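Print this page | E-mail this page

About us

Letel is a small pantry packing outfit in Illville. Boxes of shelf food for students and anyone whose kitchen is one cupboard. Ramen, snack bags, a jar or two of seasoning, spoons. Started with 26 boxes in August. Up to 667 now and still sorting on tables.

How it works - everything gets tipped out first, then sorted into bins. No fixed menu. Noodles flat at the bottom, jars on there side so they don't roll into the crackers, snack bags last.

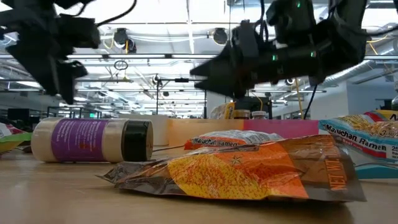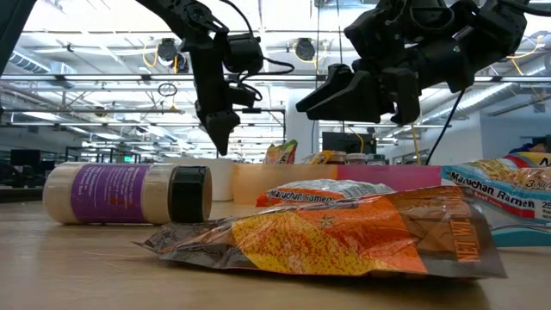

Noodles and seasoning.
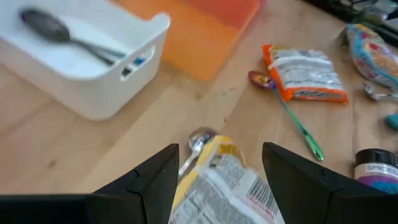
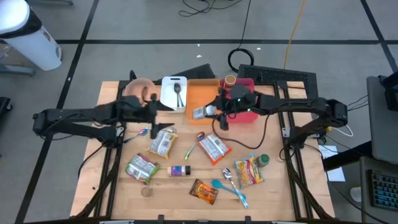 Snack packets, spoons, bins.

Tello wrote in to say the noodles were fine but could the spice please go in a bag of its own, the last lid came loose and everything tasted of it for a week. Fair point. Jars now get bagged, and we tape the lids too.

Other stuff. Orders by 3 pm go out next morning. Pick up from the Midis building, side door, ring twice. Dented or crushed packets we keep back and sell cheap, 47 cents each, ask at the desk. We dont do fresh or frozen. Allergies - tell us when you order, not after.

We use cookies to keep this site running. Accept | Settings

Letel, Unit 63, Illville | Contact | © Letel | Back to top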